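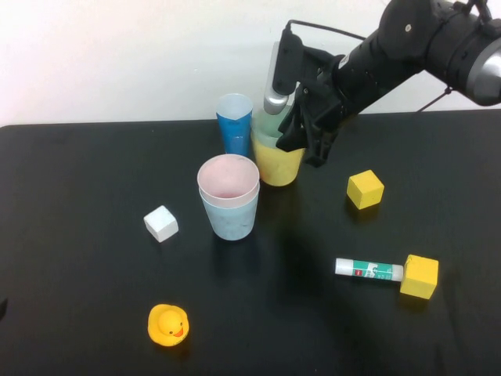
Medo Fumance Clamp-On Task Lamp: Review

Reviewed by Hedvig Hedlund

The Fumance is a clamp-on LED task lamp with a wide bar head, sold by Medo for craft tables, drawing desks and small repair benches. It is offered in black or white. I bought the black version at full price through Hendwood, the furniture dealer that carries it locally, and have used it daily for two months on a craft table. A second unit, in white, was used over the same period by Máté Hajdu at his model bench in Vallejo. His notes are given where they differ from mine.

What is in the box

The carton holds the lamp head, the lower and upper arm sections, the clamp, the power supply, a hex key and a folded instruction sheet. The arm sections are joined at the factory. The head attaches with a single captive screw, and the cable between the arm and the head is already threaded. Assembly requires no tools beyond the hex key supplied. The instruction sheet has drawings only, and the drawing for the tension adjustment shows the wrong screw. The correct one is on the inside of the elbow, under a rubber plug.

Clamp and mounting

The clamp is cast metal with a threaded spindle and a swivel foot. It opens to 50 mm, enough for any table I own, including one with a doubled edge. The foot has a thin foam pad. The upper jaw does not, so I put a scrap of cork between it and the tabletop before tightening. A lamp in this price class should have a pad on both jaws.

The clamp body extends farther under the table than above it. On tables with an apron or a steel rail close to the edge, the spindle will meet the rail before the jaw is fully seated. Measure the clear depth under the edge before ordering. Hajdu had to move his lamp to the short side of the bench for this reason, and ran out of cable as a result. The power cord is fixed at the transformer end and cannot be swapped for a longer one.

Arm and balance

The arm is spring-balanced at the elbow and friction-held at the shoulder. Out of the box the elbow was too light and the head rose slowly after being set low. A half turn on the tension screw corrected it, and no further adjustment has been needed. The shoulder joint rotates a full circle and has no stop, so the cable can be wound around the post if the lamp is always turned in the same direction.

The head tilts on a ball joint. The joint is stiff enough to hold any angle, but not smooth: small corrections tend to overshoot, and it is easier to grip the head at both ends than to push at one. At full extension there is visible sway when the table is bumped. It settles quickly and did not interfere with cutting or gluing. For work under magnification I would pull the arm in and shorten the lever.

Light output and evenness

I have no integrating sphere and will not quote output figures. With the head centered over the table and set at a normal working height, the light covers a cutting mat completely, with a gradual falloff toward the ends. There is no dark band in the middle and no visible striping from the individual LEDs. The diffuser is opal and deep enough to hide them.

Brightness is set by a touch strip on the head. The lowest setting is low enough for evening work in a dark room. The highest is too strong for white paper at close range and better suited to dark materials. The strip reacts to sleeves and, on one occasion, to a loop of ribbon. It can be locked with a long press, a function found on the instruction sheet only as a picture of a padlock.

Performance on dark surfaces

Most desk lamps are judged over white paper. Many craft tables now come with black or charcoal tops, and these behave differently. A dark top returns very little light, so the undersides and shaded sides of objects receive almost no fill. A lamp that looks soft over a white desk can look hard over a black one. Any gloss in the finish also shows the lamp itself as a bright bar.

On a matte top the second problem mostly disappears. The wide head helps with the first, as light arrives from several directions along its length, and shadows across the short axis of the head have a soft edge. Shadows along the long axis are harder. Setting the head parallel to the front edge of the table gave the best result for sorting and assembly. Setting it at right angles gave better relief on textured paper and showed dried glue ridges clearly. 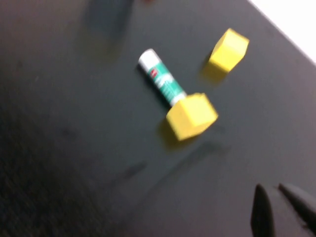
Glue stick with a white cap on a matte charcoal tabletop.

Pale objects on a dark top are the difficult case. The eye adapts to the dark surface, and white caps, paper edges and plastic parts then appear too bright. Dimming the lamp is the usual fix, but it makes the gray and black items harder to find. I settled on a middle setting with the head raised as far as it would go. The spread is wider, the contrast at the bright edges is lower, and the loss in brightness is acceptable.

Color

The Fumance has warm, neutral and cool settings. Neutral is the one to use for color matching. Warm shifts pale yellows toward white, and two close shades of cream card could not be told apart under it. Cool makes pale greens look slightly blue. Reds and pinks hold up well on neutral, which is often where inexpensive LEDs fail. Hajdu compared painted test chips under the lamp and at a north window and found the neutral setting close, with a small loss in the deeper reds. He rates it good enough for mixing and not good enough for final approval of a batch.

There is a slight change in brightness between color settings. The warm setting is dimmer. The lamp remembers the last color and brightness used, but only while it has power. If it is on a switched outlet strip, it returns to cool at full brightness every time.

Seeing into containers

A separate check worth making with any overhead lamp is how well it reaches the bottom of deep vessels such as mixing cups, jars and parts bins. With a narrow spotlight, one wall is lit and the opposite side of the base is in shadow. With the Fumance set directly overhead, the base is lit evenly. With the head pushed back to clear the work, the near wall of the cup starts to shade the bottom. The effect is modest in wide cups and significant in tall ones. White interiors correct for it by scattering light downward, so I now use pale mixing cups wherever there is a choice.

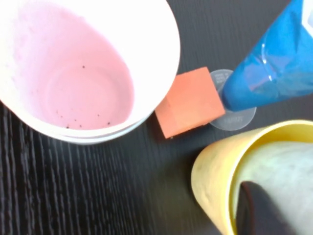
Heat, noise and flicker

The metal spine on top of the head becomes warm after a long session and can be touched without discomfort. The power supply also becomes warm and should not be buried under fabric. There is no fan. My unit has a faint hum at the lowest brightness, audible in a quiet room with the ear near the head. Hajdu does not hear it on his.

A phone camera pointed at the lamp shows no banding at high or middle brightness. At the lowest setting, faint bands appear. I could not see any flicker directly, though people who are sensitive to it should stay above the minimum.

Cleaning and repair

The diffuser slides out from one end of the head after removing the end cap. It can be washed with mild soap. Dried glue came off with a fingernail and left no mark. Solvent cleaners are ruled out on the instruction sheet. The LEDs are not replaceable by the user. The warranty is two years and covers the power supply. Hendwood lists the clamp as a spare part, but not the diffuser.

Verdict

Recommended for craft and model work, with reservations. The light is even, the neutral color setting is sound, and the arm holds position once adjusted. The touch strip, the fixed cord and the bare upper jaw are the weak points. Buyers with a rail under the table edge should check the clearance first, and anyone using a switched outlet strip should expect to reset the lamp each morning.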